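Open Day at the Sternach Robotics Workshop

5 October 2019

The school at Sternach opens its workshop to the public once a year, and I had been meaning to go ever since my neighbor's boy came home with solder on his good shoes. Doors at 9, said the flyer. Doors were at half past, because the person with the key was also the person fetching the doughnuts.

You go in past the bike racks, down a flight of stairs and through a corridor lined with old competition posters. Entry was free, though there was a jar for the travel fund. The club needs 3251 to get everyone to the Donar Cup in April, and the jar, when I looked in, held a button and what I took to be lunch money.

The first room belongs to the younger kids, who build line followers. Two of these were racing along black tape on the floor. One followed the line beautifully. The other had ideas of its own and spent most of my visit under a radiator. Its builders lay on their stomachs and reasoned with it.

The back room is where the seniors work, and it was the reason most of the parents had come. Their project is called Gretus, a name picked by vote after the better ones were ruled out by the principal. The idea is to have a pair of robot arms sort and handle small electrical parts, the kind of job I would give up on after ten minutes and a cup of coffee.
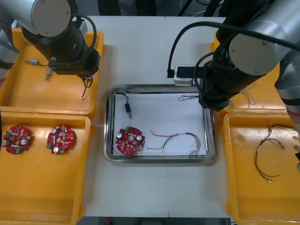 The Gretus table, with two arms, round red boards and wiring harnesses in the trays.

Wires are the hard part, I was told by a student of maybe sixteen with the weary tone of a man near retirement. A circuit board stays the shape it was when you put it down. A harness does what it likes. They have a notebook full of failed grips, 400 of them at last count, each with a date and a remark. Some of the remarks would not get past the principal either. I asked which arm was the good one and got two different answers at once.

There was a talk at noon in the Negussie room, which has nice chairs and no air. The slides ran long. I learned what a duty cycle is and have already lost it again. A father behind me asked whether the thing could be taught to fold laundry, and got a laugh, and then asked again, so I think he meant it.

Parking is behind the gym. Bring cash for the doughnuts, and go early if you want the ones with jam. By the time I got back from the talk there was only plain.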